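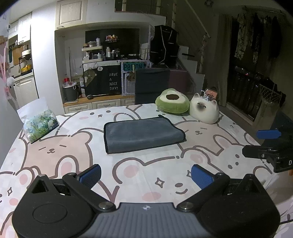

März 2020, Boros, Handtuch falten

Heute zwei Varianten für die Greiffinger verglichen. Die blauen Pads mit Textur bleiben drauf, geändert habe ich nur den Abstand beim Anfahren. Objekt ist das graue Mikrofasertuch auf der gemusterten Tischdecke, Plüschsachen und Tüte bleiben als Störobjekte liegen.

- Datensatz bis jetzt: 1.253 Demos, davon 431 mit Tuch
- Testläufe pro Variante: 20
- Öffnung vor dem Griff: 90 mm

Mit der grossen Öffnung fasst die Policy oft zwei Lagen. Muss ich mit 60 mm wiederholen. Offene Frage an Taltberg: Zählt ein Griff an der schwarzen Kante als Erfolg?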